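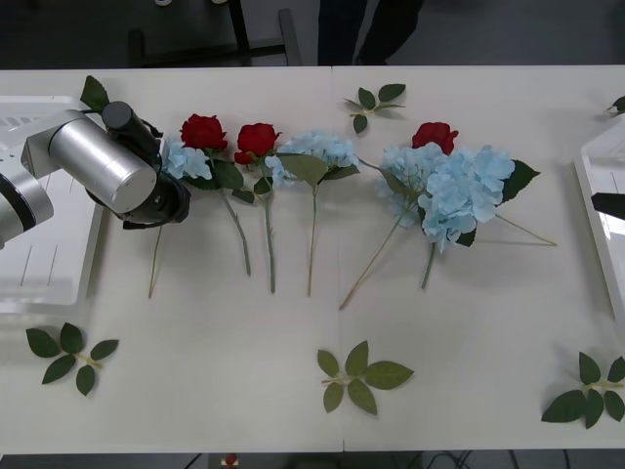
4. Replacing the Cylinder on a Fikum 860 Mortise Lock

This section covers removing the old cylinder, fitting a new one and setting the cam. It applies to the 860 with a standard threaded mortise cylinder. For the rim version, see Section 5.

Before you begin

Read all of the steps before you take anything apart. Work with the door open and wedged so that it cannot swing shut. Keep a working key within reach, and do not leave the only key inside the room.

You will need:
- Phillips screwdriver, No. 2
- Small flat screwdriver
- Cylinder wrench, or a key blank that fits the keyway
- Replacement cylinder with cam
- Dry graphite or PTFE lock lubricant

CAUTION: Do not use oil or grease in the cylinder. Both collect dirt and will make the pins stick.

4.1 Removing the old cylinder

1. Open the door and throw the deadbolt back so that it is fully retracted.
2. Remove the two screws that hold the armor front to the edge of the door. Lift off the armor front and set it aside with its screws.
3. Find the cylinder set screw. It is on the face of the lock case, level with the cylinder. On locks with cylinders on both sides there are two set screws, one for each side.
4. Back the set screw out 3 full turns. It does not have to come all the way out. If it does, put it back in by a thread or two so it doesn't get lost in the case.
5. Insert a key blank halfway, or fit the cylinder wrench, and turn the cylinder counterclockwise. Support the trim ring with your other hand as the cylinder comes free.
6. Check the threads in the lock case. Brush out any metal chips or paint.

NOTE: If the cylinder will not turn, back the set screw out one more turn and try again. Do not use pliers on the cylinder face. Old paint around the trim ring can hold it tight, and a utility knife run around the edge will usually free it.

4.2 Checking the cam

The 860 uses the Estetti cloverleaf cam. The Vlachou straight cam has the same screw spacing and will go on the cylinder, but it is too short to reach the deadbolt lever.

1. Hold the new cylinder next to the old one and compare the cams. They must be the same shape and length.
2. If they differ, remove the two cam screws and move the old cam to the new cylinder.
3. Tighten both cam screws evenly. The cam must lie flat against the back of the cylinder.
4. Turn the key one full turn in each direction. The cam should move freely and return to the position where the key can be pulled out.

4.3 Installing the new cylinder

1. Slide the trim ring and spring onto the cylinder.
2. Start the cylinder in the lock case by hand, turning clockwise. It should go in easily for the first few turns. If it binds, take it out and start again. Cross threading will ruin the case.
3. Continue until the trim ring is snug against the door.
4. Turn the cylinder back, by no more than half a turn, until the keyway is vertical with the key cuts facing up.
5. Tighten the set screw until it seats in the groove on the side of the cylinder. Try to turn the cylinder by hand. It should not move.

CAUTION: Do not close the door yet.

6. With the door still open, lock and unlock the deadbolt 5 times with each key supplied.
7. Refit the armor front.
8. Repeat the key test, then close the door and test once more.

If the key turns but the bolt does not move, the cylinder is not in far enough or the wrong cam is fitted. If the key is hard to pull out, the keyway is probably slightly off vertical. Loosen the set screw, correct it and retighten.

Replacement armor front screws are supplied in packs under part number 984.

Section revised August 31, 2025. Prepared by Lumturie Delić; checked by Fatos Babić.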